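Werkstoffe im Alltag, Skript zu Einheit 10
Durchscheinende Kunststoffe: Farbe, Lagen, Stapel

So, weiter geht's mit meinem Lieblingsthema (ich weiß, das sage ich bei jeder Einheit). Letztes Mal waren wir bei den klaren Kunststoffen stehen geblieben, und die Hausaufgabe mit der Lampe haben ja erfreulich viele von euch gemacht! Heute kommt Farbe dazu.

Kurz die Begriffe, weil sie in den Protokollen bunt durcheinandergehen:

Transparent: Ich kann hindurchsehen und erkenne scharfe Kanten dahinter.
Transluzent (durchscheinend): Licht kommt durch, die Kanten verschwimmen oder sind ganz weg.
Opak: Es kommt praktisch nichts durch.

Die Übergänge sind fließend, und sie hängen von der Dicke ab. Dasselbe Material kann als dünne Folie fast klar wirken und als dicker Block milchig. Deshalb bitte im Protokoll immer die Dicke notieren, sonst kann ich mit »durchscheinend« wenig anfangen.

Was passiert nun, wenn ich mehrere eingefärbte Lagen übereinanderlege? Jede Lage nimmt dem Licht einen Teil weg, und zwar einen Anteil von dem, was bei ihr ankommt, keinen festen Betrag. Die zweite Lage schluckt also absolut gesehen weniger als die erste, die dritte wieder weniger. Dazu kommen die Luftspalte: An jeder Grenze zwischen Kunststoff und Luft wird ein bisschen Licht zurückgeworfen. Ein Stapel aus losen Platten sieht darum anders aus als ein massives Stück derselben Gesamtdicke, meist heller an den Kanten und unruhiger in der Fläche.

Bei Gelb finde ich das besonders schön. Ein gelber Kunststoff schluckt vor allem den blauen Anteil und lässt Rot und Grün durch, deshalb bleibt er auch in mehreren Lagen noch ziemlich leuchtend. Mit Blau klappt das lange nicht so gut, da wird es schnell düster.
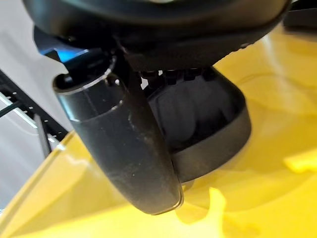
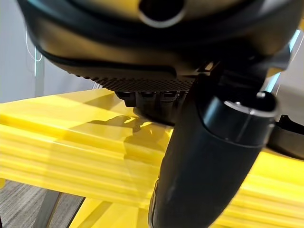
Zweites Bild, untere Hälfte: leuchtend gelber, durchscheinender Kunststoff in gestapelten Lagen.

Achtet beim gelben Stück auf die Schichtung. Für eure eigenen Stapel nehmt ihr die Muster aus der Sammlung Restcombe, die gelben liegen im Fach 162, die farblosen im Fach 813. (Bitte auch wieder dorthin zurück!)

Übung für zu Hause oder für den freien Laborplatz:

Legt eine einzelne gelbe Platte auf weißes Papier und beschreibt den Farbton. Dann eine zweite darauf, dann eine dritte. Notiert nach jeder Lage, ob ihr gedruckte Schrift darunter noch lesen könnt. Danach dasselbe auf schwarzem Karton. Da werdet ihr staunen, wie viel vom Gelb plötzlich fehlt, denn von unten kommt kaum noch Licht zurück.

Wer mag, gibt einen Tropfen Wasser zwischen zwei Platten und drückt sie zusammen. Die Stelle mit dem Wasser wirkt klarer als der Rest, das ist der Luftspalt von oben, nur eben gefüllt. Hinterher gut abtrocknen, sonst kleben die Platten im Fach aneinander.

Die Messreihe aus dem Projekt Urell besprechen wir nächstes Mal, dafür bitte den Abschnitt über Streuung noch einmal lesen. Protokolle gehen wie immer ins Ablagefach vor Raum Rultar, bis 16 Uhr.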